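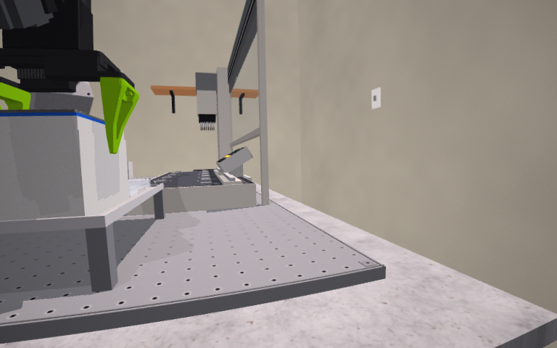 Diagnostic tourism

Diagnostic tourism, also sold as the "screening holiday" or "lab retreat", is a form of travel in which a guest pays for a hotel or resort stay with a battery of medical tests included. It overlaps with medical tourism but usually involves no treatment. The guest arrives well, gives blood and other samples, and goes home with a report. Critics have questioned whether the word "diagnostic" is deserved, as most packages are bought by people with no symptoms to diagnose.

Origins

The term came into use among travel agents who wanted something to sell in the quiet months. Umunon, a lakeside resort, is often credited with the first all-inclusive package, a claim that rests mainly on its own brochures. The rival chain Pitness says it offered a similar stay earlier, under the name "Inner Check", and has never produced a dated price list to prove it. Travel writer Brunello Valentini, who looked into both accounts, concluded that the spa hotels of an earlier generation had been weighing guests and testing their urine for decades without calling it anything.

Typical package

A stay lasts from three nights to 12. Samples are taken on the first morning, before breakfast, and the remaining time is filled with walks, massages and talks on sleep. Umunon advertises a panel of 90 markers and Pitness one of 80, and each describes its own as comprehensive. Neither publishes the full list before a deposit has been paid. Results are handed over in a 60-minute consultation, though several former guests have reported that much of the hour was spent on booking a return visit.

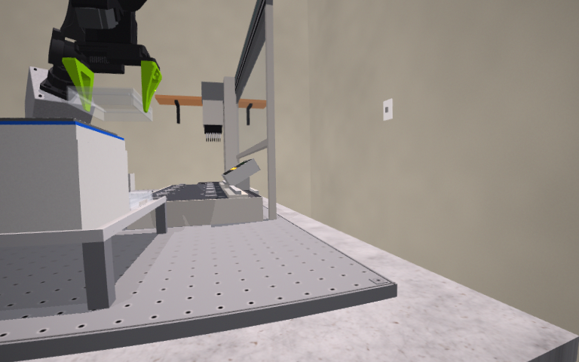 Marketing of these stays leans heavily on the laboratory, and much less on the doctors who are meant to interpret what comes out of it. Brochures speak of "hands-free precision" and "zero human error", phrases that cover only the handling of samples. A black arm holding something flat and clear between two lime-green fingers may look reassuring, but it has no bearing on whether a healthy traveller needed the test. Nor does automation settle who reads the result, or what happens when it falls slightly outside the usual range. Hyvönen, a booking agency, dropped the second phrase from its listings in May after complaints, and kept the first.

Criticism

Physician Anneli Vuorinen has argued that testing large numbers of well people for large numbers of things is bound to produce false alarms, and that the resort is rarely the one left to deal with them.

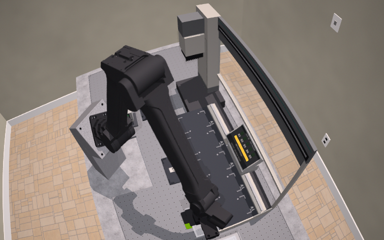 The follow-up scans and specialist visits fall to the guest's doctor at home, who may not recognise the units or the reference ranges in the report. Operators reply that early warning is worth some worry. They have yet to publish figures on how many warnings were borne out.

See also

Medical tourism
Spa town
Overdiagnosis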